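# Writing the rules before the robot moves

2 June 2023

I promised in my last post that I would write something on rules. Several people asked me for it after the talk in Irkthorpe, and I answered each of them too shortly. So I try again, with more room and with my own notes on the desk.

My work at Gernlow is with robot arms in simulation. Before that I worked five years with real ones, in a workshop where every arm stood behind a fence and where the rules hung on the wall in a plastic sleeve. When I moved to simulation I thought, a little bit happily, that I had left the plastic sleeve behind me. There is no finger to be pinched in a simulated room. If the arm goes through the table, you press reset and you drink your coffee.

It took me one winter to see that this was a bad way to think. We trained a picking routine that was quite good in the numbers. Then a colleague from the hardware side looked at the recordings and asked me at what force we stop. I had no answer. We did not stop at any force. The routine had learned to lean on the table to make itself steady, and in the simulator the table never complained.

Since then we have a written document. In the office it is called the Adley sheet, after the meeting room where we wrote it. The first version had 73 points and it was a monster. I think we put in everything that had ever annoyed one of us. The present one is on two pages and I can say most of it from memory, and for me this is already a sign of quality.

I would like to go through the parts that I find most useful. Please read them as the habits of one small team. They are not a standard and they do not replace one. If you work with a real arm you must read the real safety standards for industrial and collaborative robots, and you must do a risk assessment with somebody who knows how.

## Treat the limits as real

The arm in the simulator has joint limits, speed limits and force limits. All of these can be switched off with one line, and in the evening, when a run does not converge, this one line is very attractive. Our rule says that the limits stay as the manufacturer gives them, or lower. If a person wants to raise one, the change is written in the log with a name beside it.

We also write down the space in which the hand may travel. For table work it is a box with a floor a little above the table top and walls a little inside its borders. A grasp close to the border of the table is the case where I most often see people making the box bigger "only for this task". 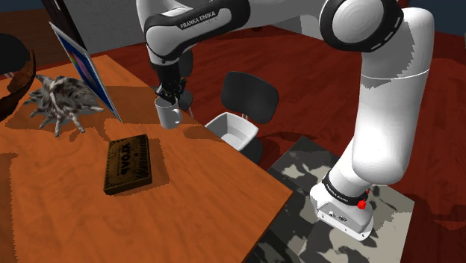
My advice is to give each such exception an end date. We allow up to 30 days. After this the exception is either in the sheet, with a reason, or it is deleted. I have deleted more than I have kept, and I do not remember that I missed one of them.

A second point belongs here. The box must be checked for the whole arm and the object it holds. In our first version we checked only the point between the fingers. The elbow was free to go where it wanted, and it wanted to go to strange places.

## Say what a good grasp is

This was the longest discussion in Adley. Some of us wanted to accept any grasp that lifts the object. Others wanted a list of allowed grasps for each object, which for household things would be a very long list.

We ended somewhere between. The sheet says that a grasp is accepted when the object stays in the fingers during a slow move and a short stop, and when the fingers do not push it against anything else. For cups and mugs there is one more line: the person who defines the task must say in writing if the rim may be touched. In a kitchen you perhaps do not want this. For moving a mug from one place to another it can be fine. Both are good answers, but the answer should exist before the training, because afterwards everybody discovers that they had always meant the one which worked.

I know it sounds strict for a mug. But a mug is a good teacher - it has a handle on only one side, it has a thin wall, and everyone has an opinion about how to hold it.

## Keep the room honest

Under this title we collect the rules for the simulated room. I am fond of this part, and it is also the part where the visitors ask the most questions.

First, the room must have things in it which do not belong to the task. An empty room makes an easy life for the camera and for the planner. Put furniture in, put small objects on the surfaces, and let the shadows fall over the work area. When the arm puts its own shadow on the mug, you want to know it early.

Second, the clutter has the same rights as the task object. If the arm pushes a laptop from a desk, the run has failed, also when the mug arrives perfectly. We had this discussion twice, and both times somebody said "but the laptop is not in the task". This is exactly the reason for the rule.

Third, each layout is saved with its own number and is not edited afterwards. If you want to move the basket, you make a new layout. I was against it in the beginning because of the disk space, and I was wrong. In May we needed to repeat an old comparison, and for once it was a job of one morning. 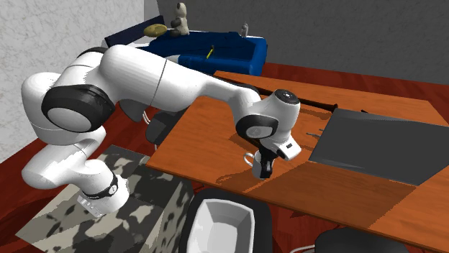

Fourth, look at every layout from more than one camera. A distance of two fingers can look like contact from one side, and a real contact can hide behind the wrist. We ask for two views as a minimum, and the person who signs the result must have opened both of them. The numbers alone are not enough for a signature.

## The log

I will be short, as everybody knows that they should keep a log and everybody knows how it goes. Ours has one line for each run: the layout, the version of the sheet, the limits, the result, and a free field for a comment. The free field is the valuable one. "Arm hesitates above table, do not know why" has saved me more time than any column with a number in it.

We had for some time a tool named Ng which filled the log automatically. It was well made and I still use it for the first four fields. But when it filled the comment also, people stopped to look at the runs. Now the comment is typed by hand, and a run without a comment is not counted. There was some grumbling, and I grumbled too.

## What I would still change

The sheet says almost nothing about the speed near the moment of release. We write "slow", and each of us has a different slow in the head. I have proposed a number twice and could not defend it well enough, so it is open.

It also says nothing on what to do when the simulator itself gets a new version. Last time the friction behaved differently after the update and half of our old results could not be compared with the new ones. At present we freeze the version for the length of a project and we hope. I would be glad to hear how other teams do it.

A few readers asked if they can have the sheet itself. I have asked at Gernlow and I wait for the answer. In the meantime, if you have your own list, also a short or an ugly one, please send it to me by the contact form. I am most curious about the rules you have removed, and why.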